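Student club wants to collect gripper demos instead of programming the arm. Worth it?

Posted in Clubs & Competitions

I help with a high school robotics club. Our project for May is getting a small arm to clear a desk. The kids found a write-up of the Kilotley method, where you carry a gripper by hand, do the task yourself over and over, and train on the recordings. The student lead wants 580 demos. I have 16 kids, meetings that run 45 minutes, and my doubts. It looks to me like a lot of picking up cups so a computer can learn to pick up one cup. Has anyone done this with teenagers and had something to show for it?
Salo

Valentin Picard
We tried it last year. I'd call it half a success, and I'm being generous. Things I would check before agreeing to 580 of anything:

Do 20 and train on those first. If the arm can't even head toward the cup, more of the same won't save you.

Write down who recorded what. Two of our kids grabbed from the side and everyone else came in from the top, and the model split the difference and closed on air.

Look at the marker tracking the same afternoon. We threw out 59 recordings over bad tracking and found out a month too late — that was most of our good ones.

I'm still not convinced it beat plain waypoints for a desk that never changes. If the judges move things around, maybe. Ask them in writing.

kiani
just do it, its fun. ours worked great

Quentin Bailly
"Worked great" on how many tries, and with whose cup? I ask every team this and mostly get a video of the one good run.

To the original poster: 45 minutes is short. Setup ate around a third of our session, and calibration got skipped whenever people were in a hurry. Give two students that job and nothing else. I'd also keep a waypoint version going on the side so you have something to enter if the training goes nowhere. Clarnetti's starter notes are decent on calibration and much too cheerful about everything after it. Picture is from our own setup.
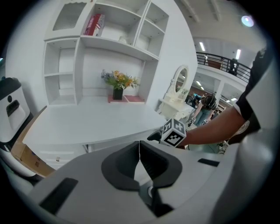
Gripper view, fingers together, with a marker cube held up just past them.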